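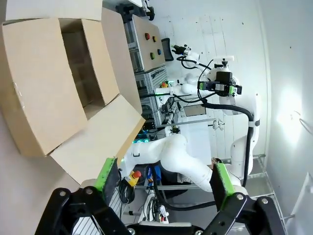 Why Does Money From Another Country Have a Price?

Money for Kids, Jul 25, 2025

Imagine that you go on a trip to the island of Wuvari. You are hungry and you want to buy a mango. You give the seller a dollar from your pocket, but she shakes her head. In Wuvari people pay with shells of silver paper, which they call wuvs. Your dollar is good money, but she can not use it to buy her bread.

So you must change your money first. You go to the exchange desk, and there is a board with numbers on it. The board says: 1 dollar = 20 wuvs. This number is called the exchange rate. It is the price of one money, counted in another money.

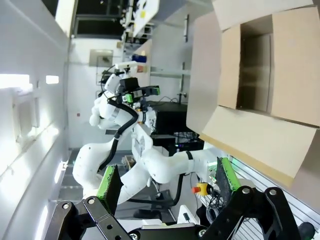 Why does the price move?

Next morning you look at the board again, and now it says 1 dollar = 22 wuvs. Who changed it?

Think about stickers at school. If everybody wants the shiny dragon sticker and there are only a few of them, you must give many plain stickers to get one. When the children become tired of dragons, the price goes down. With money it is the same. If many people want dollars, the dollar costs more wuvs. If many people want wuvs, for example in July when all the tourists come to the beach, the wuv becomes stronger and your dollar buys fewer of them.

Banks and companies change money all day long, and so the rate can move many times before you finish your breakfast.
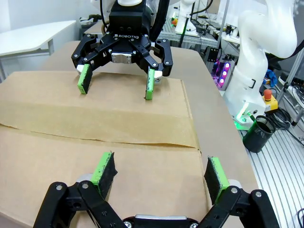 Reading time: 2 minutes (367 words)

What is a fee?

The exchange desk wants to earn something for its work. Let us say you bring 5 dollars. By the first board this should be 100 wuvs, but the desk gives you 82. The other 18 wuvs are the fee. That is a lot! At a different desk you could maybe get 95, so it is good to ask at two places before you change.

Try it at home

Play exchange desk with your family. Use buttons for one money and dry beans for the other. Write the rate on a paper. When many players ask for beans, make beans more expensive. After ten turns, count who has the most buttons.

New words

Exchange rate: the price of one money in another money.
Fee: what you pay for a service.
Currency: the money that a country uses.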